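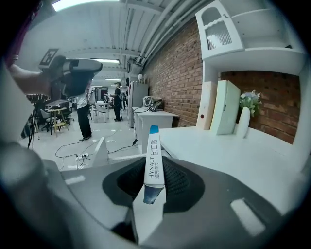 Photo: Isla Tautahi / Flurkstead

Shobha Palaniappan came to the big room at Flurkstead in June, and the first thing she noticed was the floor. "It is white tile, all of it," she says. "You see every crumb and every hair. My first week I was mopping two times a day. Now I am calmer."

She looks after the room for the people who use it in the daytime. Her work begins at 7 in the morning, when she opens up, and it continues in small pieces until the afternoon. She moves furniture, she wipes tables, she puts back what was carried away. Before this she worked for Grønli, a company which rents out furniture for meetings, and she says she learned there to look at a room from the door before touching anything.

I asked her what she looks at.

"The chairs, always the chairs. People pull them to the place where they want to talk and then they leave them. I do not put them in rows. A small table with chairs around it is good, people sit there and they rest. If I make rows, it looks like a waiting room."

The light wooden chair with the yellow parts is her favorite. She found it in the storage of the old Fernent office, and the gray one was bought later. They do not match, and two people have offered to replace them with a set. She refused both times.

The white table in the middle is a different matter. Its legs are thin, and she does not allow anyone to sit on it. "I have said it in a friendly way, and I have said it in a less friendly way," she says, and laughs.

We came to the subject of cables. On a busy day they lie across the tiles, and the power strip stays on the floor as well. Shobha would prefer to have sockets in the middle of the room, and she asked a company called Jevska for a price. The answer was 3,534, without the repair of the tiles. The plan is waiting.

"So for now I ask people to bring the cable along the wall if they can. When they cannot, I ask them to lay it flat. I walk here with a bucket, I must see where I put my feet."

At the back, near the white appliances, the cleaning is slower. She does that part last, by hand, with a cloth and warm water. She does not like sprays, they leave lines on a white door and the lines show when the light is strong.

Does she like the room better when it is empty? She thinks for a moment.

"No. In the evening it is very clean and I go home. I like it at 8 in the morning, when the first people stand there and look around and decide where they will work."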